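Tarkuvis bench demos – data card

Version note, 08/06/2019. Replaces the May card, which promised more than the data holds.

What this is

222 demonstrations of bench work with a single robot arm, all recorded in simulation by remote control. A person drives the arm with a hand controller and watches a rendered view of the bench. There is no real lab behind any of it. If you came looking for proof that a lab robot can be taught by showing, please read the limits section before you download.

The bench has a large boxy instrument on a long table, low racks in front of the arm, flat plates and a few other items to handle. The operator gets a short written goal and no other help. 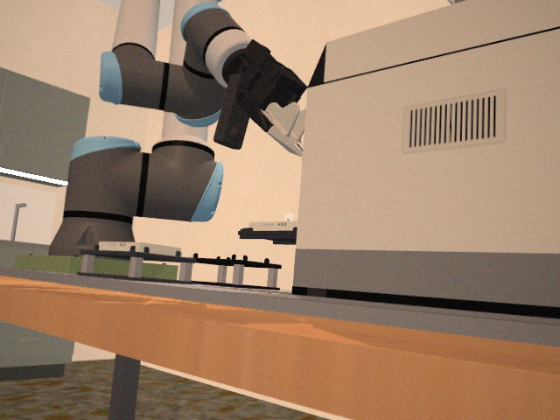

Episodes were kept if the operator marked them as done. We have doubts about that rule. Operators are generous to themselves, and a second pass by another person overturned 35 of the marks. Those episodes are still in the set, with the field "disputed" set to yes. Do not train on them without looking at them first.

How the control works

The controller sends a change in hand position, and the arm follows. There is no force feedback. An operator cannot feel the gripper meet a surface and has to judge contact by eye, from a view where depth is hard to read. Close to the instrument this matters a lot. Expect pauses, small backward moves and fingers pressed on panels they had no business pressing. A model that copies these demos will copy those habits too. 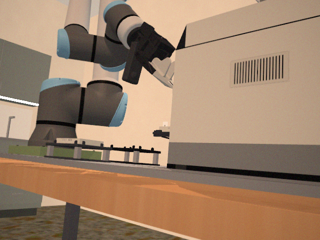
We tried smoothing the paths with Ko, our in-house filter, and took it out again. The paths looked nicer and the replays got worse. The raw commands are what you get.

Files

demos/ – one folder per episode, with commands, joint readings and rendered views
splits/train.txt and splits/test.txt – 110 episodes are held out for testing, which is a large share, and we would rather keep it that way
notes.csv – operator remarks, not cleaned up

Views differ between folders. Some look across the bench and some look along the gripper, so check before you stack them.

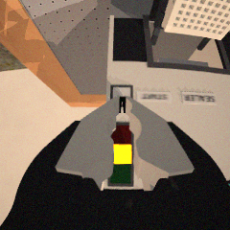
View along the gripper, fingers on either side of a bottle.

Limits

All operators came from 2 sites, Brodulstead and Kundstead, and they picked up each other's tricks. Variety is lower than the episode count suggests. Contact in the simulator is forgiving, and a grasp that holds there may well slip on real plastic. We have not tested transfer to hardware and make no claim about it.

Use

Research use only. If you report a success rate, say whether the disputed episodes were counted.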